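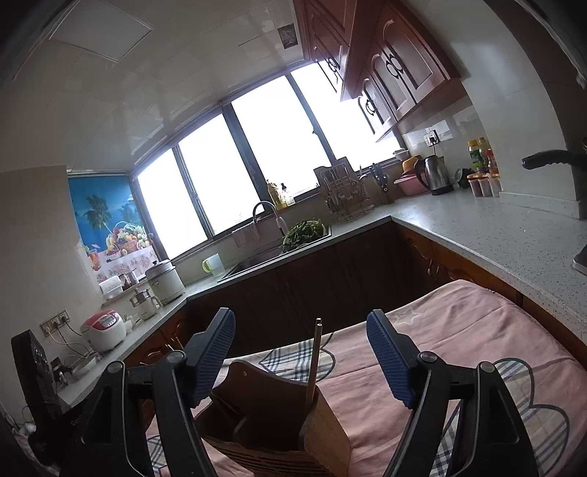
One Chopstick at a Time

If you had told Nelli Hakala back in June that she would spend her summer putting chopsticks away, she would have laughed and gone right on cooking. But the learning system at Juntunen needs examples, lots and lots of them, and it likes them best from real kitchens — greens in the sink and all.

So she squeezes the gripper, lifts a stick, drops it in the wooden holder and begins again. A good morning brings her roughly 200 tries, and the Clirkden kitchens have now sent in 3,886 between them. Forks, she says, are a good deal friendlier. 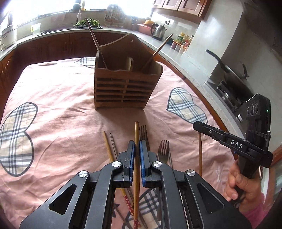

Blue pads close on a wooden chopstick, with forks and more sticks still on the pink cloth.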